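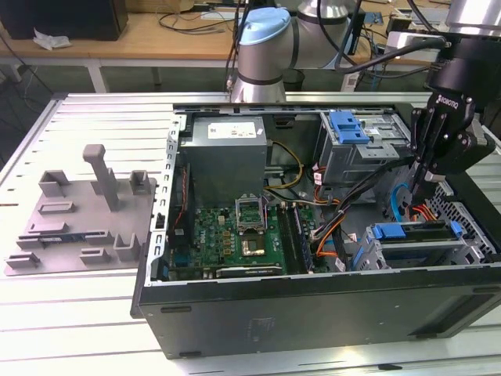
The Cirilero open day promised free parking and 40 stalls. The parking was real. I found 5 people selling repaired radios, and a long line for soup.

Ursina Baumgartner of Clalora gave the recycling talk in the back hall. She says most old desktops need a power supply or a good dusting, and their owners need patience.
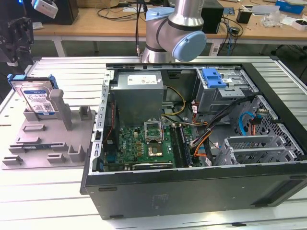 The soup was leek – I had two bowls and missed the raffle.

Comments

Jacinto Ledesma: The raffle prize was more soup.

mags: Was Magaña's cider there?

Recent
Cekton Mill Tour
Two Hours at the Button Fair

Contact | Back to top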